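Werkstattbuch, Waschraum — Donnerstag, Januar

Angefangen um 10 Uhr. Ziel für heute: Maschine endgültig hinstellen, ausrichten, Beschriftung nachziehen, erster Durchlauf ohne Wäsche. Die Anschlüsse lagen seit der letzten Woche fertig, der Siphon ist neu, Zulaufschlauch von Ramanauskas mitgeliefert. Die Dichtung im mitgelieferten Schlauch war zu dünn, habe eine aus dem Silham-Sortiment genommen. Die passt.

Ausrichten hat länger gedauert als gedacht. Der Boden fällt zur Tür hin ab, vorne mussten beide Füße ein Stück heraus. Kontermuttern mit dem flachen Schlüssel festgezogen, danach noch einmal Wasserwaage längs und quer. Kippelt nicht mehr. Transportsicherungen liegen in der Schublade unter der Werkbank, bitte dort lassen, falls die Maschine noch einmal umzieht.

Zählerstand Wasser vor dem Füllen: 2,285. Schleudern im Leerlauf, 78 Sekunden mitgestoppt, bis die Trommel wieder stand. Kein Wandern, leichtes Brummen beim Hochlaufen. Das Brummen kommt vermutlich vom Ablaufschlauch, der hinten anliegt. Schelle nachsetzen.

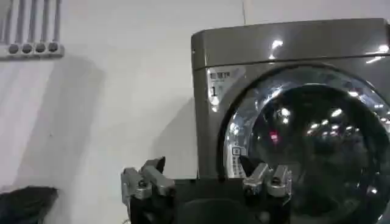

Die Beschriftung der Geräte machen wir ab jetzt einheitlich, damit im Wolholm-Ordner und im Raum dasselbe steht. Die Aufkleber kommen vorne oben links hin, direkt unter die Deckplatte und neben den Türring. Dort sieht man die große schwarze 1 auch von weitem, das Kleingedruckte muss man ohnehin aus der Nähe lesen. Auf dem dunkelgrauen Lack hebt sich das helle Etikett gut ab. Vor dem Kleben mit Spiritus abwischen und trocknen lassen, der Kleber von Tokano hält sonst an den Ecken nicht. Für Trockner und zweite Maschine sind die Etiketten noch zu drucken.

Pflege der Front: nur weiches Tuch, kein Scheuermittel. Auf dem glänzenden Lack und dem Chromring der Tür wird jeder Kratzer unter dem Deckenlicht auffallen. Türgummi nach jedem Durchgang auswischen, Tür einen Spalt offen lassen.

Noch offen:
Schelle am Ablaufschlauch
Etiketten 2 und 3
Durchlauf mit Wäsche, halbe Beladung, danach Zulauf auf Tropfen prüfen
Bedienzettel laminieren, hängt bisher nur mit Klebeband — fällt dauernd ab

Um 15 Uhr Wasserhahn zugedreht und Stecker gezogen. Weiter, wenn die Schelle da ist.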